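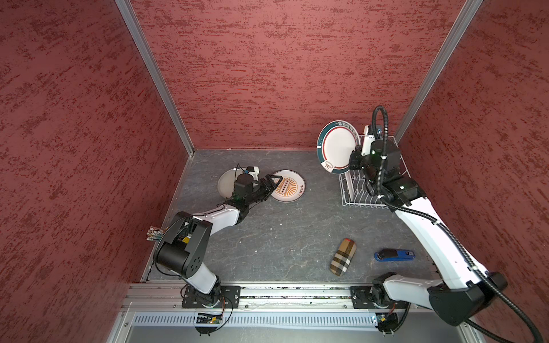 Home | Articles | Kitchen and Table | Index

Dish rack

A dish rack is an open frame that holds washed plates and other tableware while they drain. Most household racks are made of coated wire, stainless steel, wood or plastic. Plates stand on edge in parallel slots, and water runs off into a tray or the sink.

Slot spacing limits what a rack can hold. Flat dinner plates fit narrow slots, while soup plates may need every second one. Decorated plates are usually spaced apart to protect the rim pattern. Wire racks are rinsed weekly to prevent scale.

Related articles
Plate rail
Drainboard
Transferware
Dish towel

Last edited 29 Apr 2018 | Contact | Back to top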